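Upstairs neighbor says my footsteps are "structural." I live above nobody's ceiling but hers. What do I owe her?

Posted by Zainab Chukwu in Renting and Neighbors, October

I rent a second-floor one-bedroom in an older building. The carpet came out before I moved in and the whole place is bare hardwood. The woman downstairs has now left 4 notes under my door. The first was polite. The latest uses the word "structural" and has a drawing of a foot.

I don't wear shoes inside. I don't own a treadmill, a dog or a child. I go to bed at 10 and get up at 6, and in between I assume I am fairly quiet. My lease (the management company is Trernance, if anybody here has dealt with them) has a line saying tenants must "cover a reasonable portion of hard flooring," with no hint as to what reasonable means. I called and was told it means "reasonable."

Do I have to buy rugs? How much floor do I need to cover? And does any of it work, or am I buying her a feeling?

(Yes, I know the title says upstairs neighbor. I'm HER upstairs neighbor. The site won't let me edit it.)

Skitov
Member, 2,367 posts

You signed it, so yes, buy rugs. A lot of leases say 80 percent of the floor, not counting kitchen and bath. Yours is vaguer, so it comes down to whoever is more annoying to the management company, and she has a head start.

The rug is the part that matters least. Get a thick felt pad, felt and rubber if you can stand the price, and put whatever you like on top. A thin rug with no pad just changes the color of the noise. Start with the path you walk most, which in a one-bedroom is bed to bathroom to coffee. Then do under the desk chair. Rolling chairs on bare boards sound like a bowling alley from below. I spent two years under one.

Also, you're probably a heel walker. Everyone who says they're quiet is a heel walker. Slippers with a soft sole, ten bucks, done.

Keep the notes. Write back once, nicely, with a date on it, saying what you've done. Keep a copy of that too.

Cui
New member

just move

Somutwood
Member

Skitov is right about the pads and a bit hard on the heels. I'd add a step before you spend anything: go downstairs and listen. I know. I put it off for most of a year. I finally went down with a plate of lemon bars while my husband walked around our place in his usual manner, and I have been a humbler woman ever since. The walking was bad, but the thing driving our neighbor up the wall was the closet door, which we had never once thought of as a noise. 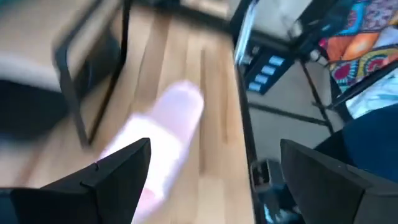

Ask her what time it bothers her and which room she's in. You may find it's one spot. Ours was a loose board right outside the bathroom, and the super fixed it with two screws and a great deal of sighing. After that we bought a runner for the hall and a secondhand wool rug for the bedroom and left the rest alone.

On the lease, ask Trernance in writing what they'd accept. Whoever answers the phone can say "reasonable" all day, but people get more specific when they have to type it. If they won't give you a figure, tell them what you plan to cover and ask them to let you know if that's a problem. They won't answer, and then you have that in your folder.

Felt dots on the chair legs, too. They fall off every few months and you'll find them stuck to your socks.

I'd frame the foot drawing.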